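2024年7月6日 星期六 补课用讲义，打印版没来得及改，以这份为准

# 第四讲 双臂小工位怎么买、怎么报预算

上次讲到需求表，最后一栏没讲完，先补上。

需求表最后一栏“不做什么”，很多组空着。要填。不搬重物，不焊，不碰液体，写进去。供应商看到这一栏才不会给你推大一号的臂。上学期有一组没写，报价回来负载翻了几倍，电源、底座全跟着涨，整张表作废重做。

今天的内容：

- 一套双臂台面工位要拆成哪几笔
- 报价单怎么看
- 易耗品和备件怎么估
- 到货、验收、付款的顺序
- 作业（10月交，见最后）

## 1. 先拆，再问价

别拿“一套双臂工位”去问价。拆开问。拆成下面这些：

1. 臂本体（两条，含底座、控制器、示教或主手）
2. 末端：夹爪、夹指
3. 相机：腕部的，外面固定的
4. 型材、横梁、围挡
5. 线缆、集线器、电源
6. 计算机，硬盘另写一行
7. 操作对象：零件、玩具、垫子、杂物
8. 软件授权和维护
9. 运费、安装、培训
10. 备件和易耗

第7项年年有人漏。钱不多，可是没有预算科目就没法报销，到时候自己掏钱。名目写“实验耗材”，后面附清单，别写“玩具”两个字交上去，财务会打电话来问，一来一回又是一周。

第4项也常漏。臂是主角，架子没人想。实际上架子定不下来，臂没地方装，臂到了只能放箱子里，保修期照样走。

## 2. 工位尺寸

先量桌子，再量门。门比桌子要紧，整体焊好的围挡进不了门，只能拆。型材拼的可以拆开运，多花半天装。

臂间距：两条臂都够得到的那一块才是双手任务能用的区域，工作半径相加减去间距，画个图就知道了。纸上画两个圆，交叠的部分涂黑，零件都得放在涂黑的地方。图要附在预算表后面，手画也行，标尺寸。

围挡内壁：墙纸、背景布、素板都可以，价钱差不多，关键是能不能换。做视觉的组背景要换好几种，那就用能揭的。写进第4项，不要另开一项。

光：顶上有没有灯，旁边有没有窗。有窗的早晚不一样，要么遮要么认。灯也是钱，补光灯写在第5项里。

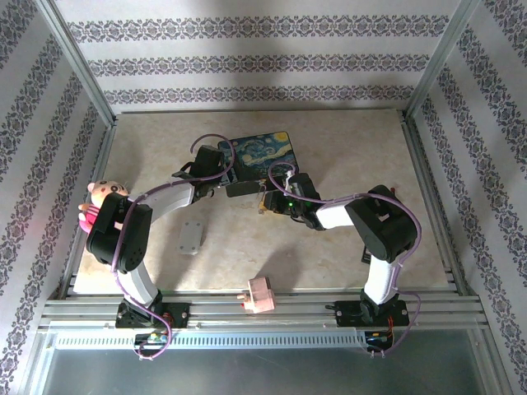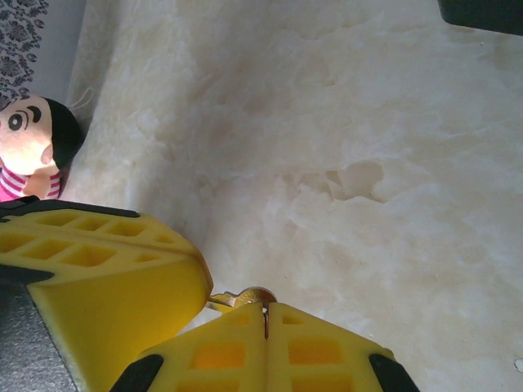
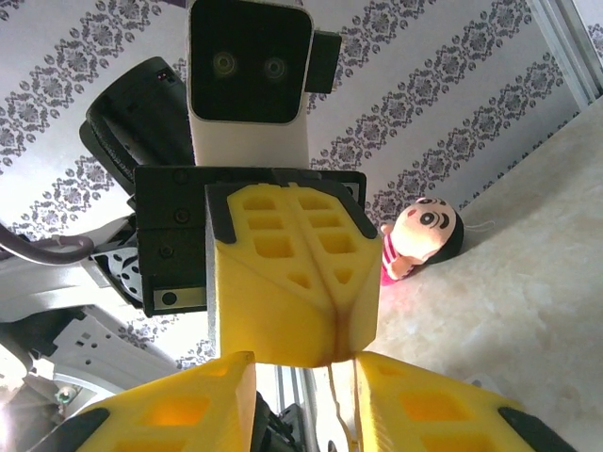

## 3. 报价单怎么看

课上发的四份报价（样张）：

| 供应商 | 报什么 | 先看哪里 |
|---|---|---|
| Suvmont | 臂本体、控制器 | 交期从哪天算 |
| Tonetti | 型材、横梁、围挡 | 含不含现场安装 |
| Swai | 夹爪、夹指、腕部支架 | 易耗品单价 |
| Prilen | 相机、线缆、采集软件 | 授权按年还是按台 |

一份一份说。

**Suvmont**。交期写20个工作日，看着不长。小字：收到预付款之日起算。我们这边预付款要走合同、走审批，签字到打款之间的时间没有人算进去。计划表里把“打款”单独画一格，交期从这一格后面画，不要从签合同那天画。

还有控制器。报价里控制器和臂是一行，坏了单独买多少钱？没写。要问，要书面的。电话里说的不算。

**Tonetti**。报价便宜，不含安装。附件里有图纸，图纸上横梁孔位跟Suvmont底座的孔位对没对过？两家都不会主动去对，这是买方的活。作业里要求你们把两张图叠在一起交上来，就是练这个。孔位不对，加转接板，转接板又是一笔，又是加工周期。

**Swai**。夹指一套393元。看着不贵是吧，往下看第5节。支架含螺丝，不含线夹。线夹自己买，便宜，但要写。

**Prilen**。腕部相机单价866元，线另算。软件授权按台，一年一续，第二年起的价格没写。凡是“另议”两个字，一律圈出来，发邮件问。问不到就按第一年的价填，备注写“未确认”。

四份的税率、有效期都在右下角，字很小。有效期过了价格就不作数，暑假里过期的特别多，9月开学拿着6月的报价去审批，被退。

## 4. 线

单独讲一节，每年都栽在这里。

线要按臂完全伸开、手腕转到头的长度算，在留余量。余量太多也不行，会挂到零件，会进相机视野。怎么定？拿根绳子沿着臂比一遍，记下来，买整档里长一级的。

- 线在肘部和腕部弯得最多，最先坏的也是那儿
- 备线跟主线同型号同长度，不要拿旧线顶
- 集线器要带独立供电的，几路相机一起开，不带供电的容易掉
- 两条臂的线贴标签，左L右R，两头都贴

标签纸也要买。对，第5项。

## 5. 易耗品和备件

夹指是易耗品。打印件会磨、会裂，抓硬东西裂得快。不要按“坏了再买”报，按用量报。

算法：

> 一学期用量 = 每周开机时数 × 周数 ÷ 单套寿命

单套寿命谁都说不准，第一学期没有记录，先按备5套报。5 × 393 = 1965元。第二学期用自己的记录替掉这个数。所以从第一天就要记：哪天换的，为什么换，抓的什么。一个表格就行，贴在工位旁边。

自己打印行不行？行。那就不是买夹指，是买料、买打印机时、买人的时间。三样都要写进表里。很多组只写料，看起来省了一大半，答辩一问机时谁出，答不上来。混着来也可以：外购先用着，自己打的慢慢顶上。图纸能不能拿到要提前问Swai，合同里写明。

相机备1个，866元，不用多。理由写“避免停机”。不要写“以防万一”，审批的人不爱看。

备件优先级，钱不够时从下往上砍：

1. 夹指
2. 腕部线
3. 腕部相机
4. 电源
5. 关节电机（贵，周期长，可以跟供应商谈寄修换新，不一定自己囤）

## 6. 操作对象的清单

零件按任务买，不按好看买。先写任务，再列物品，再填数量。

小的：电路板、连接件、小五金这一类，掉了找不到，多买。
软的：毛绒类，抓取变形，做对比用，少量。
平的：垫子、布，铺底或者当目标，注意厚度，太厚夹指会顶上去。

每件物品给编号，拍照存档，买的时候记链接和日期。半年后补货，同一个链接颜色都变了，这种事很多，所以要么一次多买，要么任务本身不挑颜色。

旧物利用可以，但也要登记，价格填0，备注“自有”。别空着，空着分不清是没买还是不要钱。

## 7. 时间表

倒着排。先定“要能开始跑任务”的那一天，往回推：

- 跑任务 ← 标定、试运行
- 标定 ← 相机、臂装好
- 装臂 ← 型材架子装好，孔位对过
- 架子 ← 图纸确认
- 图纸 ← 臂型号定了

所以臂型号最先定，架子最先到，臂可以晚一点到。顺序跟直觉有点反，想一下。很多组两样一起下单，臂先到，架子还在改图。

标定留的时间普遍太短。手眼标定做一遍不够，相机支架松一次就要重来一遍。给标定的格子画宽点。

人也要排进去。谁在场收货，谁签字，谁拍开箱照片。暑假没人，快递退回去，运费自己出。

## 8. 验收和付款

付款分几次，写在合同里，不要口头。常见写法：预付、到货、验收后。尾款一定压在验收后面，而且验收标准要写成能测的。

写“运行良好”，没用。写成：

- 两臂同时运动，走完给定轨迹，无报错
- 夹爪开合，编码器读数在范围内
- 各路相机同时出图，连续一节课不掉线
- 急停按下，两臂都停，恢复步骤有文档

急停这条每组都要有。预算表里急停按钮、接线也要有一行，报价单里多半不含，问清楚。

开箱当天发现的问题当天发邮件，附照片。过了期限不认帐的不是一家两家。

## 9. 预算表格式

用课程网盘里的模板，列不要改：

`编号 | 名称 | 型号 | 数量 | 单价 | 小计 | 供应商 | 报价有效期 | 备注`

小计用公式，不要手填。上次有组手填，改了数量没改小计，总价差出一台计算机。

不可预见费单列一行，不要摊到各项里去。摊进去审的人一眼看出来，整张表都不信了。

## 作业

10月第一次课前交，纸质和电子版都要。

1. 一张预算表，双臂台面工位，任务自选，上面十项全覆盖，没有的写“无”
2. 工作区域草图，两臂交叠部分涂黑
3. 横梁和底座孔位叠图
4. 倒排时间表
5. 给四家供应商各写一封询价邮件，每封只问报价单里没写清的东西，不超过一页

第5题不用真发。草稿交给我看，看完再说。

漏了一条，插在第3节：运费到付还是寄付，Tonetti那份写的是“到付”，型材又长又重，这笔不小，自己去问物流要个价填上。

下次讲维护合同，带上这次的四份样张，不重发。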